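About the Drisis Center

The Drisis Center for Campus Speech is an independent, nonpartisan organization that assists colleges and universities in handling disputes over what faculty, students and invited speakers say and publish. The Center takes no position on the opinions at issue in any case it reviews. Its concern is with the rules an institution has adopted and whether those rules are applied in the same way to everyone.

Our History

The Center was established by former faculty members of Wuromwood College following a prolonged disagreement over an instructor's remarks on a personal website. The college had no written policy on statements made outside the classroom, and the matter was decided by a series of informal meetings of which no record was kept. Our founders drafted the policy that Wuromwood later adopted, and neighboring institutions soon asked for help with their own.

Today the Center advises 60 member institutions, including community colleges, religious colleges and public universities. Its main office is in Punport, with a second office on the campus of Powell University.

What We Do

Policy review. At the request of a member institution, our staff reads its faculty handbook, student code and social media guidelines and provides a written report. The report identifies terms that are undefined, procedures that conflict with one another, and penalties that have no stated basis. Reports are normally delivered within 36 working days and belong to the institution that requested them.

Case consultation. When a public statement by a professor or student draws complaints, the Center can advise administrators on procedure. We do not act as legal counsel, and we do not represent either side. Consultations are confidential.

Training. The Center offers workshops for department chairs, deans and residence staff. More than 400 people attended a session during the last academic year. Workshops are held on campus or at our Punport office, and a reduced fee is available to institutions with small enrollments.

Student Life Program 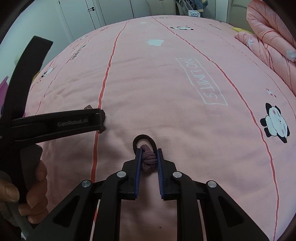

Disputes over expression frequently begin in student housing, and the Student Life Program was created to address them. It covers door signs, window displays, messages in shared online groups and the conduct of room inspections. Participants are asked to separate what is posted for others to read from what belongs to a resident's private space. A pink printed sheet on a bed or a knotted cord of dark mauve fabric carries no message to the hallway, and housing rules on public display should be written so that they do not reach such belongings.

Governance and Staff

The Center is governed by a board whose members serve terms of 2 years. Shireen Naidoo is Executive Director and oversees all policy reviews. Princess Dalisay is Director of Training and is responsible for the Student Life Program. Staff members do not accept speaking fees from member institutions.

Funding

Operating costs are met by membership dues, workshop fees and individual gifts. Donors have no role in the selection or outcome of cases. The annual financial statement is published each December and may be requested in print from the Punport office.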